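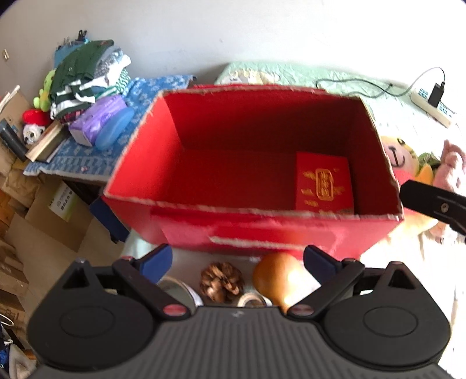 03/05/2019

I finally sorted out the cupboard under the stairs this week. Most of what was in there turned out to be bits and pieces from New Year, Christmas and two birthdays, put away in a hurry and left.

The red box is the one I can't make my mind up about. It came with a hamper from Leung, the grocer on the parade, and it's a good size. I pulled a strip off the front when I took the label away and the cut edges have gone rough. I could cover the torn bit with a sheet of paper, or just turn that side to the wall. It's going on a shelf, so I'll probably do the second.

For now it holds a red packet. Szu-yu Tang gives me a few every year because I always run out, and I always put them somewhere safe and then buy more. The ones with the gold characters are the nicest and I've kept those back for next year. If they are all in one box, at least I know where to look.

Pine cones were the other problem. We pick them up in November on the walk round the reservoir and by spring they are in every room. I've kept the good ones and put the rest out for the garden. If you do the same, bake them on a low heat first if you mean to keep them indoors. I didn't one year and had small beetles on the windowsill for a fortnight.

I looked at proper storage before starting. Dukport do a lidded crate which would have fitted under the bottom stair, but I'd have needed 2 and the delivery was nearly as much as the crates. Stukameo had some fabric ones in a grey I didn't like. In the end I bought nothing except a roll of labels.

The order I did it in, for anyone with the same sort of cupboard: everything out on to the hall floor, hoover, wipe the shelf, then put back only what has a box to go in. Anything without a box went on the kitchen table until I'd decided. That took longer than the rest of it put together, and we ate tea on our laps on Wednesday.

Still to do: the fairy lights (one set works, the other I haven't tested), the wrapping paper, and a carrier bag of ribbon that I am not looking forward to. The ironing board has gone back in at the front, where it can be reached without moving the hoover.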